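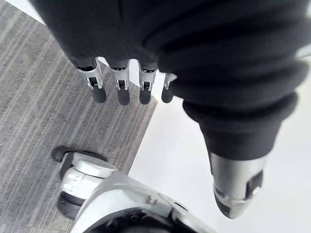
Dienstag, 1. Dezember

Heute also doch verkauft. Nicht alles, aber die Hälfte meiner Zodgate-Aktien ist weg, und ich sitze hier und gucke trotzdem alle paar Minuten auf den Kurs (als ob das jetzt noch was ändern würde!). Im Juli war ich noch so sicher. Regionalflieger, volle Sommerstrecken, neue Maschinen bestellt, was soll da schiefgehen? Tja. Gestern Abend kam die Meldung, dass sich die Auslieferung wieder verschiebt, und heute früh ging es gleich zur Eröffnung 5 Prozent runter.

Ich hab dann erst mal Kaffee gekocht und Negin angerufen. Sie hat die Aktie nie gemocht. Zu viele Schulden, zu viele geleaste Flugzeuge, und der Treibstoff nur bis zum Frühjahr abgesichert. Das hatte sie mir alles schon im Sommer erzählt, und ich hab genickt und nachgekauft.
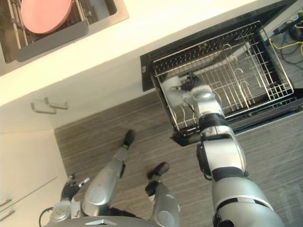
Foto: Oi-ling Lam

Die Order selbst war dann ein Krampf. Die App von Gudeo hing beim Einloggen, dann wollte sie eine neue TAN, dann war der Kurs schon wieder ein anderer. Am Ende 53 Stück mit Limit reingestellt und zack, ausgeführt. Unterm Strich 244 Euro Verlust, Gebühren schon drin. Tut weh, aber ich hatte mir das schlimmer ausgemalt. Und für die Steuer kann ich es mit dem kleinen Gewinn aus Mema verrechnen – immerhin.
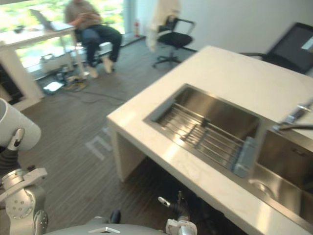 Was mach ich mit dem Rest?

Keine Ahnung, ganz ehrlich. Mein Bauch sagt halten, der Bauch hat allerdings auch im Juli gesprochen. Wenn die Maschinen im Frühjahr kommen, ärgere ich mich schwarz über heute. Wenn nicht, muss Zodgate die alten Flieger länger fliegen und warten lassen, und das wird teuer. Ich will mir am Wochenende noch mal in Ruhe den Quartalsbericht vornehmen, diesmal auch den Teil mit den Leasingraten, den ich sonst überblättere. 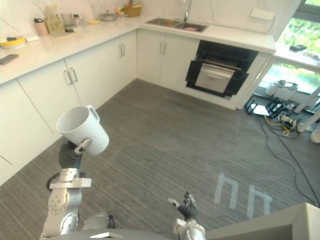 Weißer Becher, leer

Die anderen 400 Euro auf dem Verrechnungskonto bleiben erst mal liegen. Negin meint, ich soll mir Fung anschauen, die machen Ersatzteile und Wartung und verdienen auch an alten Flugzeugen. Klingt vernünftig, klingt aber auch genau wie das, was ich mir im Sommer über Zodgate eingeredet habe. Erst lesen, dann kaufen! App ist jetzt zu, ich geh schlafen.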